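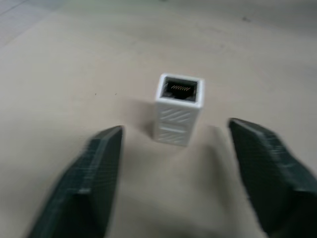 How does a robot learn to pick something up?

Hi! I teach robots for a living, and my robot is called Rakton. It has one arm and two green fingers, and a little camera sits by its wrist, so I can see just what it sees.

Right now we're working on a small white block that joins two internet cables together. Look in the top and you'll find a square hole with tiny gold pins inside. You could grab it without even thinking, but Rakton has to be shown – lots of times!

Each go is called an example. I steer the arm over, open the fingers nice and wide, close them on the block and lift. The computer saves the pictures from the camera, along with every move the arm made. Then I put the block back in a new spot and start again. One morning in July, Shaohua Meng and I recorded 87 examples before lunch (my thumbs ached!).

Why so many? If the block always stood in the same place, Rakton would only learn that one place. So we turn it, slide it about and change the lights too. Wobbly goes get a note next to them, so the computer knows which ones to copy.

After that, the computer hunts for patterns in all those examples, and Rakton has a try by itself. On its first test it got 30 lifts right and dropped the block four times. I cheered anyway – and then we went back and recorded some more.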